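Reading a Stream Bank Before You Touch It
Speaker notes, 13 Sep 2021
Deming Fan, Pistalach Watershed Services

Slide 1. Title

Thank everyone for coming, and thank Xinyi for setting up the room. Say who I am: I walk creeks for a living and I still get excited about mud. Questions any time, please, just put a hand up.

Slide 2. The Orness property

Start with the story. Two landowners on Orness Creek, next door to each other, both losing ground on the outside of the same bend. One called us in May wanting rock. The other wanted to plant willows and leave it at that. Ask the room: who's right? (Let this run a minute, it's always a good one.)

Then show the old aerial photo. The bend has been moving toward them since before either house was built. The creek is doing what creeks do! What changed is how fast, and that's where the detective work starts.

Slide 3. Look upstream first

The bank that's falling in is often the last place to find the cause. Walk up. Look for a new culvert, a parking lot draining straight in, a row of trees that got cleared. At Orness it was a culvert under the Hermans access road, set a little too high, with a scour pool below it you could lose a boot in. I did lose a boot in it.

Point out the pool on the map. Mention that Xinyi surveyed 1,499 feet of channel, on foot, and her long profile is the best thing in this whole talk.

Slide 4. The long profile

Slow down here. People who haven't seen one need time. Bed elevation up the side, distance along the bottom. Flat parts are pools, steep parts are riffles. See the step at the culvert? Everything below that step is trying to adjust to it. I love this graph. Give Xinyi the floor if she wants it.

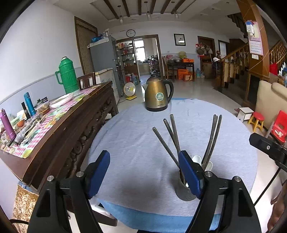

Chopsticks, spoons and the kettle

Slide 5. Four things to write down on any bank

Height of the bank compared to the height of an ordinary high flow. How deep the roots go. What the bank is made of, layer by layer (bring the jar samples, pass them around). The angle of the face.

Stress the layers. A sandy layer under a clay cap will wash out and leave the clay hanging, and from the top it looks perfectly solid. Keep back from the edge until you've seen it from below.

Slide 6. Back to rock or willows

At Orness we're proposing a bit of both: stone at the toe, live stakes above it, and the bank laid back to a gentler slope. The culvert gets lowered first. If it stays where it is, we'd be working on that bank again before long.

Somebody will ask about the Radance mats. They're a good fit for the upper slope while the plants get going. I wouldn't put them at the toe on this creek.

Slide 7. Before you dig

Work below the high water mark usually needs a permit, and it can take more than one office. Call early, before the design is done. Bring photos and a sketch. The reviewers I've worked with are glad to talk at that stage, and they've saved me from some bad ideas.

Slide 8. Questions

Leave the long profile up on the screen. Sign-up sheet for the creek walk is by the door. Boots with laces!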